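Workshop Tips for Robot Clubs: Picking Up Baskets

Every club that gets an arm wants it to tidy a table by the first meeting. I have my doubts. The Harkell kit sheet promises a working pick-up in 100 tries, and our students at Srisuk were at 132 before I would have let one near my kitchen.

Start with things that can take a squeeze. Toy fruit is fine. Save the real tangerines for July, when the students have stopped guessing. Put a plain sheet over the table and pull it flat, then do it again after lunch, as it creeps.

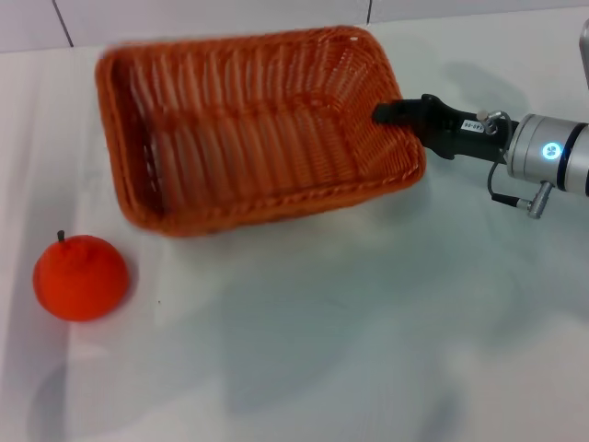 Samran Pongsiri
Workshop lead, Srisuk Robot Club

A woven rim gives the gripper something to hook, so go for the edge near a corner. I'm told this works on any basket. I don't believe it. Loose weave snags, and a thick braid may be too fat for the fingers. Try yours by hand first.

Move the basket empty before you put anything in it. Students hate this step and skip it.

Check the cable at the wrist each time somebody changes the program. A loop with some slack is what you want. Cable ties pulled tight look neat and cause trouble later.

As for padding the fingers, Truner sells stick-on pads. We tried strips cut from an old rubber glove and I couldn't tell the two apart. Keep your money.

Write down the misses too. A team at the Fluvuvside meet claimed nearly 500 good grabs and had no list of the bad ones. I would like to see that list.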